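Kitchen Downsizing, Part Whatever

Posted Aug 21, 2020 by Ferlow
Print this post | E-mail this post
Search this blog... Go

OK so quick one today, lots of boxes, little sleep. We are moving to Edgate in October and the new kitchen is tiny. Like, two drawers tiny. I have been putting off the dishes for weeks because it's the part I care about, and I can give away sweaters all day long but ask me to part with a gravy boat and I get weird.

Started with the cabinets over the stove. Bad idea. That's where everything goes that we don't use, so every single thing was a decision. Fondue set - gone. Second fondue set (why) - gone. The big Borkowska casserole with the chipped lid - staying, don't argue with me. I bought it at the Clillitz flea market the first summer we lived here and carried it home on the bus in my lap.

Rule I came up with around lunchtime: if I can't name the last meal I ate off it, it goes. Worked pretty well until I got to the holiday stuff, which by defintion gets used once a year. So those got a pass. Probably too many things got a pass.

Plates and bowls were easier. Kept the everyday ones, done.

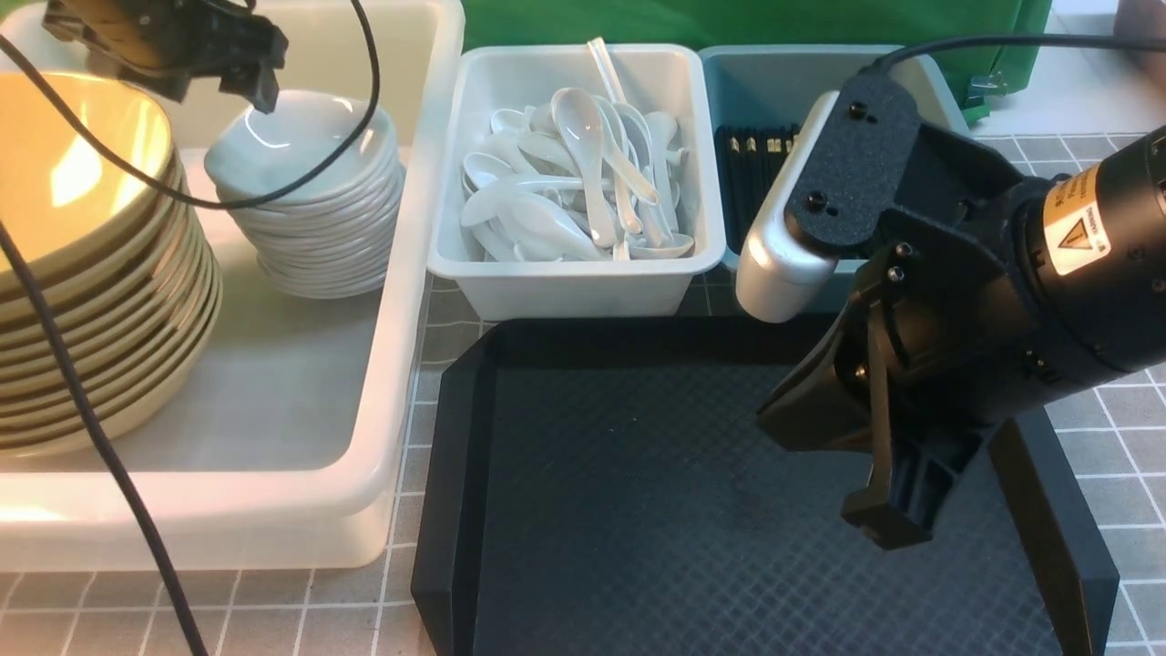 Brown-rimmed plates and white bowls, sharing a bin.

Movers are the other headache. Got 2 quotes. First guy said 1000 and wouldn't come look at the place, second one wanted 200 just to hold the date and then the rest "depending." Depending on what?? Didn't get a straight answer. We might just rent a truck and bribe my brother-in-law with pizza. He has a bad back though. So maybe not.

Also the lease thing got sorted, finally. They want us out by noon on the last day and the new place doesn't give us keys until four. Four hours with everything we own in a truck. I'm thinking we park by the river and eat sandwiches. Could be nice! Could rain.

Stuff I've learned so far, in no order -

1. Don't wrap in newspaper. The ink gets on everything and then you have to wash it all again on the other end. I did this last move and I'm still mad about it. Old T-shirts and dish towels, you have to move them anyway.

2. Plates stand on edge when they go in the actual moving box. My mother swears by this. I've always laid them flat and lost one or two each time, so this time I'm doing it her way and we'll see.

3. Wide plastic tubs for sorting. Cardboard gets soft on the bottom if you drag it around the kitchen floor for a week, which I do. I like them with a thick rim so there's something to hold on to, and they're good for soaking curtains later.

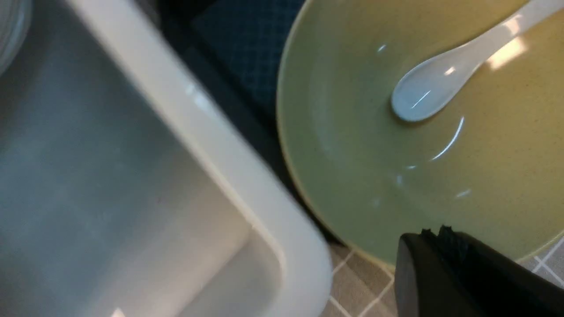
4. Label the side of the box and not the top. Once they're stacked you can't see the top. Took me four moves to figure this out.

5. Keep out one pan, one knife, the coffee maker. Whatever else you forget, keep the coffee maker out. Last time ours was in a box marked BATHROOM and I do not want to relive that morning.

I put the extras on the neighborhood list and got 236 notifications, most of them people asking if the fondue set was still there. It was not. It went in like ten minutes. The gravy boat I took back down off the list while no one was looking, so it's coming with us to Edgate, and it can live on top of the fridge.

Still to do: spices, the junk drawer, the shelf with all the jars I was going to do something with. Spices tommorow if I get up early. More when I have a minute.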